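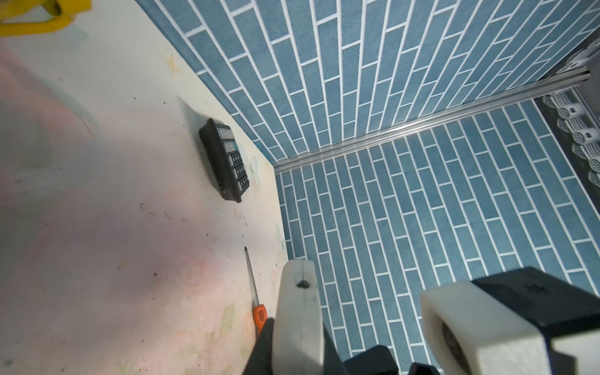 Open day safety checklist, robot bench, Cunport workshop. Checked 04/12/2025.

1. Stop button within reach of the operator. OK. Also within reach of every child under ten, so someone stands by it.
2. Hand tools. Screwdriver is part of the demonstration. It stays on the bench and goes home in nobody's pocket.
3. Work surface. Scuffed and speckled. Passed on safety, failed on looks.
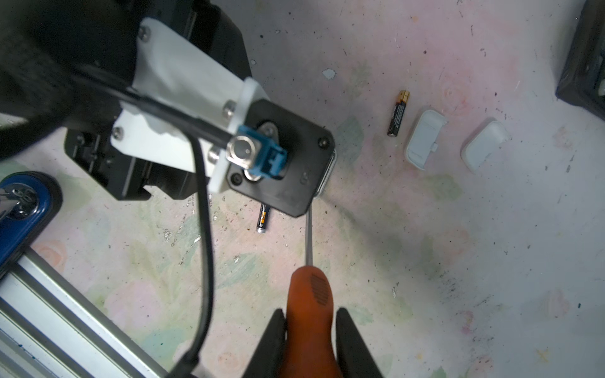 Comments by Elikem Sowah, visits and demonstrations

4. Batteries. Count them out, count them back in. Onov lost one in April and we still hear about it.
5. Visitors per showing: 26. The leaflet says 30. The leaflet is wrong.
6. Cables. Look them over between showings.

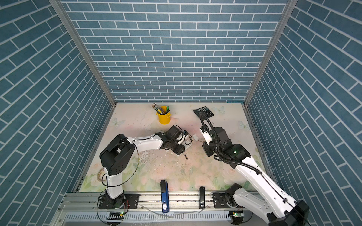

Can visitors touch the arms?
Only with the power off and the operator's say-so.

7. Exit route clear. OK once the Nusham banner was moved. Twice.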